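Sunday, 7.40 am

Second go at the walnut dye on the Mudgway wool. Pot one had 326 g of dried husks, soaked overnight and strained through an old pillowcase. Pot two had the same husks again, plus a spoonful of iron. Kept both just under a simmer — the last lot felted because I let it boil.

Pot one gave a warm mid brown, a bit redder than I wanted. Pot two went nearly black at the ends of the skein and stayed paler in the middle, so the skein ties were too tight. Retied the rest in loose figure-of-eights.

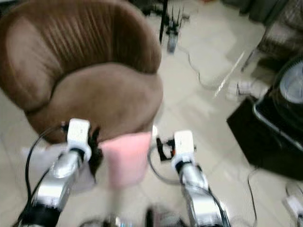

Rinse water ran clear on the tenth rinse for pot one. Pot two was still shedding colour when I stopped. Hung everything in the porch out of the sun.

Madder next. 229 g of the Kutalano root, chopped, and hard water from the tap. Held at 60 degrees for an hour. Came out coral, with the second dip giving a flat pink.

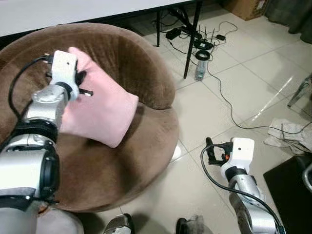 The comment left in the margin on the bench copy was that the madder wants chalk if we're after a proper red, and that the Clotex alum is weaker than the old tub, so weigh it again. Fair point. Will try 29 g next time and keep one skein back undyed.

Still to do: wash fastness on both browns, label the jars.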